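チケット #1771
件名:夜間バックアップが終了コード 124 で落ちる(たぶん毎晩)
起票日:2018年9月24日
製品・構成:Jurden 共有ストレージ → malteo(保管用サーバー)、同期ツール Greletis
優先度:中 → 高 → 中
状態:解決済み(宿題あり)
担当:社内システム係

■ 起票時の内容(制作部より)

共有フォルダで先週の見積書を上書きしてしまったので、昨日の夜のバックアップから戻してほしいです。急ぎではありませんが、今日の夕方に先方へ送ります。

■ 担当コメント・その一

急ぎではないが今日の夕方、という依頼の緊急度を表す選択肢がチケットシステムにないので、とりあえず「中」にしました。

malteo に入って昨夜分を見たところ、昨夜分がありません。一昨日の分もありません。その前もありません。ディレクトリは毎晩きちんと作られていて、日付の名前もきちんと付いていて、中身がところどころ足りない。引っ越しの段ボールにマジックで「食器」と書いてあって、開けたら新聞紙と湯呑みがひとつ、という感じの足りなさです。

見積書のフォルダは名前順で後ろのほうなので、きれいに足りない側に入っていました。優先度を「高」に変更します。

■ 担当コメント・その二

見積書の件は先に片付けました。制作部の方が前の版をメールに添付して自分宛てに送っていたそうで、それを使うとのこと。当社でもっとも信頼性の高いバックアップは、今のところ「自分宛てメール」です。社内規程では禁止されているので、私は聞かなかったことにしてここに書いておきます。

本題に戻ります。ジョブのログの末尾はこうなっています。

sync: start
sync: retry
sync: retry
sync: failed (exit=124)
mail: sent

失敗したらメールが飛ぶ仕組みで、メールも飛んでいます。では誰が受け取っていたのか。宛先は infra-old という配布リストでした。リスト自体は生きていて、登録者がいません。配送エラーにもならず、毎晩、失敗の知らせが静かに受理されていたわけです。メールサーバーとしては満点の振る舞いだと思います。

宛先は今の係の共有アドレスに直しました。今晩から、失敗すれば少なくとも私が嫌な気分になります。

■ 担当コメント・その三

終了コード 124 について。Greletis のマニュアルのエラー一覧に 124 は載っていません。日本語版にも英語版にもなく、日本語版は最後の章がそもそも「準備中」です。

保守窓口の Zawadzka サポートに問い合わせました。返事は早かったです。内容は次のとおり。

「お問い合わせありがとうございます。ご指摘の終了コードは弊社製品のものではございません。最新版への更新をお試しください。」

弊社製品のものではないコードが弊社製品の更新で直る可能性について、もう一往復してみようかと思いましたが、やめました。前半は正しいことを言っている気がしたからです。

■ 担当コメント・その四

前半は正しかったです。

夜間ジョブは Greletis を直接呼んでおらず、間にシェルスクリプトが一枚挟まっていました。中ほどの行がこれです。

timeout 300 greletis sync /jurden /malteo/nightly

timeout コマンドは、制限時間を過ぎると相手を止めて 124 を返します。つまり同期は「失敗した」のではなく、300 秒で打ち切られていた。それを最大 3 回まで繰り返して、あきらめて、誰もいない部屋に報告していた、という流れになります。

途中まで進んだ分は残るので、名前順で前のほうのフォルダだけ毎晩新しい。「A」で始まる案件の担当者は当社で一番手厚く守られています。

スクリプトのコメント欄には「暫定」とだけ書いてありました。変更履歴を見ると入ったのは6月で、入れたのは Kourosh Jafarzadeh さんでした。

■ Kourosh Jafarzadeh さんのコメント

はい、私です。すみません。

言い訳をすると、当時は同期が途中で固まって朝まで終わらず、ロックファイルを握ったままになる事故が続いていました。朝、皆さんが出社してファイルを保存しようとすると保存できない、というあれです。なので上限を付けました。あの頃は全部で一分ちょっとで終わっていたので、300 秒は「さすがにこれを超えたら異常」という値のつもりでした。

「暫定」と書いたのは本当に暫定だったからです。本来の対応は別のチケットにしてあったのですが、そのチケットは「三か月更新がないため自動クローズ」されていました。

宛先の infra-old については、私が入社した時点ですでに old でした。

■ 担当コメント・その五

責めているわけではないので謝らないでください。ロックの事故のときに一番文句を言っていたのは私です。

気になるのは、一分ちょっとで終わっていたものがなぜ 300 秒で終わらなくなったのかです。考えたことを順に書きます。

まずデータ量。増えてはいますが、増え方は普通でした。動画の素材を共有に置いた犯人がいるに違いないと思って探したところ、いました。私でした。去年の忘年会のもので、消しました。同期の時間は変わりませんでした。

次に回線。大きなファイルをひとつ手でコピーしてみると、拍子抜けするほど速く終わります。速いので、ここで一度「直っている」と勘違いして席を立ち、お茶を淹れて戻ってきて、何も直していないことを思い出しました。

次にディスク。malteo の本体は棚の一番下にあり、ランプは緑でした。健康診断の値も正常でした。うちの係の誰よりも正常です。

次に Greletis の更新。Zawadzka サポートの顔を立てて検証機で最新版を試しました。画面の角が丸くなりました。同期の時間は変わりませんでした。

■ 経理部からのコメント

横から失礼します。関係あるかわからないのですが、共有フォルダを開くとき、最初の一回だけ妙に待たされることがあります。二回目からは速いです。夏の途中くらいからだと思います。パソコンが古いせいだと思って、買い替えの申請を出しています。

■ 担当コメント・その六

関係ありました。ありがとうございます。買い替えの申請は、申し訳ありませんが一旦こちらで預かります。

最初の一回だけ遅い、と聞けば名前解決を疑うのがこの業界の作法です。作法どおりに疑わず、忘年会の動画から疑ったことを反省しています。

ジョブを動かしているホストで malteo の名前を引くと、返事が来るまで数を数えられるくらい待たされました。resolv.conf を見ると、ネームサーバーの一行目に書いてあるのは夏に電源を落とした古い機械の住所です。二行目が今の機械。つまり毎回、まず空き家の呼び鈴を押し、しばらく待ち、留守だとわかってから隣の家に行っています。

人が使う分には最初の一回だけで済みます。ところが Greletis はフォルダごとに接続を張り直す設定になっていて、張り直すたびに律儀に名前を引く。フォルダの数だけ空き家の呼び鈴が鳴ります。大きなファイルひとつのコピーが速かったのも、フォルダがひとつだからです。試験の仕方が悪かった。

古い機械の電源を落としたのも私です。作業手順書には「参照元の確認」という項目があり、チェックも入っています。チェックの筆跡は電子なので鑑定できません。

■ 担当コメント・その七

resolv.conf の一行目を消して手動でジョブを実行。あっけなく完走しました。終了コードはゼロ。

ここで解決済みにしかけたのですが、前の晩に読んだ自分の手順書が気になったので一晩置くことにしました。

■ 担当コメント・その八

置いてよかったです。朝、共有アドレスに失敗メールが来ていました。宛先を直した成果が初めて形になったので、複雑な気持ちで印刷しました。

resolv.conf を見ると、消したはずの一行目が戻っています。DHCP が配っている設定に古い住所が残っていて、リースの更新のたびに書き戻していました。つまりこの建物の機械は全部、夜ごと丁寧に間違いを教え直されていたことになります。

DHCP 側の設定を直しました。直す画面が見つからず、ルーターの管理画面を端から開けて回りました。項目名は「その他」の中の「詳細」の中の「その他」です。

■ Kourosh Jafarzadeh さんのコメント

DHCP を直したなら、スクリプトの timeout も外しますか。暫定なので。

■ 担当コメント・その九

外すのはやめましょう。外すと、次に固まったときにまたロックの事故になります。私がまた文句を言います。

代わりに次のように変えたいです。

制限時間はスクリプトの先頭で変数にして、理由を一行書く。「暫定」は禁止。

124 が返ったときはログに「制限時間切れ」と日本語で書く。マニュアルの準備中の章を待たなくていいようにする。

リトライは続けるが、ログは上書きせず追記にする。今の形だと一回目に何が起きたのかを最後の回が消してしまいます。

Greletis の接続張り直しはオフにする。設定ファイルの既定値がオンだった理由は、説明文によれば「安定性のため」だそうです。

■ Kourosh Jafarzadeh さんのコメント

了解です。変数名は LIMIT_SEC でいいですか。前に別のスクリプトで LIMIT という名前にしたら、帯域の制限だと思った人が値を倍にしたことがありました。

■ 担当コメント・その十

LIMIT_SEC でお願いします。倍にしたのは私だと思います。

■ 担当コメント・その十一

変更を反映して二晩見ました。どちらも完走、失敗メールなし。

失敗メールが来ないのは正常だからなのか、メールが壊れているからなのか、メールが来ない以上わかりません。今回まさにそれで痛い目を見たので、成功したときにも一通送るようにしました。件名は「成功」です。毎朝「成功」という件名のメールが届くと迷惑メールの振り分けに引っかかることが初日にわかったので、件名は「夜間同期の結果」に変えました。

それから、完走したことと戻せることは別の話なので、復元の試験もやりました。共有フォルダから適当に選んだ案件をひとつ、malteo から検証機に戻して、元と突き合わせます。
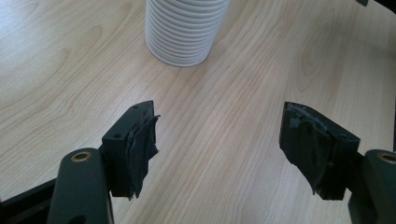

突き合わせの結果、中身は全部一致しているのに、ファイル名が違うという報告が大量に出ました。「デザイン案」と「デザイン案」が違うと言っています。画面で見比べても同じです。拡大しても同じです。Kourosh さんにも見てもらい、同じだという意見で一致しました。

同じではありませんでした。片方の「デ」は一文字の「デ」で、もう片方は「テ」のうしろに濁点が別の文字としてくっついています。制作部の Mac から置かれたファイルが後者で、見た目は同じでも名前としては別物扱いになる、昔からのあれです。濁点と半濁点の付くファイルだけが律儀に引っかかっていました。「見積書」は濁点がないので無傷です。「ロゴ」は引っかかります。「ロコ」だったら通っていました。

■ 制作部からのコメント

ファイル名に濁点を使わないようにしたほうがいいですか?

■ 担当コメント・その十二

いえ、使ってください。「フランテインク資料」と書かれたファイルを来年の自分が読める自信がありません。

中身は壊れていないので、これは突き合わせスクリプト側の問題とします。比較の前に名前を正規化するようにして、もう一度実行したら差分は出ませんでした。

ただ、同期のほうで両者が別のファイルとして並んで残っている箇所がいくつかあります。同じ名前に見えるファイルがふたつ並び、片方が古い。これをどちらが正か判断するのは機械には無理なので、一覧を作って各部にお渡しします。一覧の見た目は、同じ名前が二行ずつ並んだ表になります。苦情が来ることは承知しています。

この件は別チケットに切り出しました。自動クローズの対象から外してもらうよう管理者に頼みました。管理者は私なので、すぐ通りました。

■ 経理部からのコメント

共有フォルダ、開くのが速くなりました。ありがとうございます。

ところで、買い替えの申請はどうなりましたか。

■ 担当コメント・その十三

速くなってしまったので、理由欄の「共有フォルダを開くのが遅いため」が使えなくなりました。お詫びに一緒に文面を考えます。あの機種はたしか冬に電源が入りにくくなるので、もう少し寒くなってからのほうが説得力が出ます。

■ Kourosh Jafarzadeh さんのコメント

古いネームサーバーの住所を直接書いている機械がほかにもないか、見て回りました。複合機と、受付の来客表示端末と、会議室の時計が該当しました。

複合機は直しました。「スキャンしたものがメールで届くまで長い」と言われていたのはこれのようです。来客表示端末は管理用のパスワードがわからず、本体の裏に貼ってある紙に書いてあったものは三年前の別の端末のものでした。時計はなぜネットワークにつながっているのか、まだわかっていません。時刻は合っていません。

■ 担当コメント・その十四

時計は時刻合わせのためにつないであります。合っていないのは、合わせに行く先の名前が引けないからだと思います。つまり同じ原因です。会議がいつも長引いていた件も、これで説明がついたことにさせてください。

来客表示端末のほうは購入元に問い合わせ中です。

■ 担当コメント・その十五(クローズ時のまとめ)

事象:夜間の同期が途中で打ち切られ、名前順で後ろのフォルダが保管されていなかった。

原因:停止済みのネームサーバーが DHCP の配布設定に残っており、名前解決に毎回待ちが発生。Greletis がフォルダごとに接続を張り直すため待ちが積み重なり、スクリプトの制限時間を超過。失敗通知は登録者のいない配布リストに届いていた。

対応:DHCP の配布設定を修正。接続の張り直しをオフ。スクリプトのログを追記に変更し、時間切れを明記。通知先を共有アドレスに変更し、成功時も送信。infra-old は削除。

影響:夏の途中から起票日まで。期間中に上書きや削除をした覚えのある方はご連絡ください。覚えのない方の分は、こちらでもわかりません。

残件:名前の重複したファイルの整理(別チケット)。来客表示端末の設定。会議室の時計。機器停止の手順書の「参照元の確認」に、何をどう確認するのかを書く。今は項目名しかありません。

Zawadzka サポートからは、その後アンケートが届きました。「問題は解決しましたか」に「はい」、「サポートの回答は解決に役立ちましたか」にも「はい」と答えています。前半は役に立ったので。

■ システムからの自動コメント

このチケットは「解決済み」に変更されました。

■ 制作部からのコメント

解決済みのところすみません。さっき、また見積書を上書きしました。

■ 担当コメント・その十六

昨夜分から戻しました。デスクトップではなく元のフォルダに、末尾に「_復元」を付けて置いてあります。確認したら古いほうを消してください。自分宛てのメールも、もしあればそのときに。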